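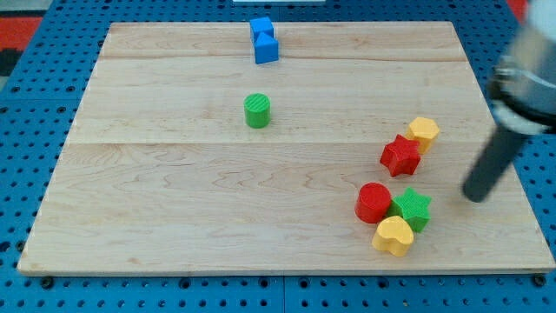 ## About Andar

Andar is a small testing workshop. We compare grippers, arms, cameras and controllers for people who have to choose between them, and we write up what we find. We don't manufacture any of it and we don't take commission on sales.

Iddrisu Wumbei and Antonina Demchenko opened the workshop on Monday, October 8, 2018, in half a unit behind a tire shop. Iddrisu had been commissioning packaging lines and Antonina had been writing motion controllers. Both had seen plants buy an end effector from a catalogue and find out in the first week that it couldn't hold the part. We have the whole unit now, and there are 4 of us on staff.

### What we test

Most jobs start with a gripper. A client sends us two or three candidates, or asks us to pick them, and we mount each one on the same arm and give it the same work. After that come cameras (mounting position, exposure, how well they hold calibration over a shift) and controllers, where we look mainly at lag, recovery after a stop and how hard the thing is to program.

Our standard bench routine is called Cokska. It uses a maple board on a blue pegboard table and a set of small coloured blocks: cylinders, stars, a cube, a heart and so on. Some of the blocks stand alone and others are pushed up against each other, and the second kind is where grippers tend to separate. A cylinder in open space is an easy pick for nearly anything. A star touching its neighbour asks more of the finger shape and of the approach angle.

A full Cokska run is 254 attempts. We log every one, including the ones where the gripper moved a block it wasn't sent for. Those get their own column in the report — clients often read it first.

Lysenko is the longer routine, for equipment that will be in service all day. It repeats a shortened set of picks overnight with the lights at two levels. We added it in our second November, after a camera that had done well in daytime runs lost its calibration once the heating in the unit went off.

### What you get

- A written report with the raw logs attached
- Video of every failed attempt, sorted by type
- Mounting drawings and controller settings, so your own people can repeat the work
- A call with whoever ran the tests

Reports belong to the client. We have finished 313 of them, and 66 have been released publicly with the client's permission. You can ask for the list by email.

### Drirnudus

Drirnudus is our software for scheduling runs and storing results. It started as a spreadsheet and a few scripts of Antonina's. It talks to most of the common controllers, though older units may need an adapter, and we'll tell you that before quoting. We license it to colleges at no charge.

### Working with us

A gripper comparison normally takes two weeks from the day the hardware arrives. Please send the adapter plate and cables with it, and label the power supply. We can return equipment by courier or hold it for pickup at the centre's loading door, weekdays before three.

Visitors are welcome by appointment. Closed-toe shoes are required on the shop floor, and we keep safety glasses at the entrance. For bookings and quotes, write to Iddrisu. Questions about controllers or Drirnudus go to Antonina.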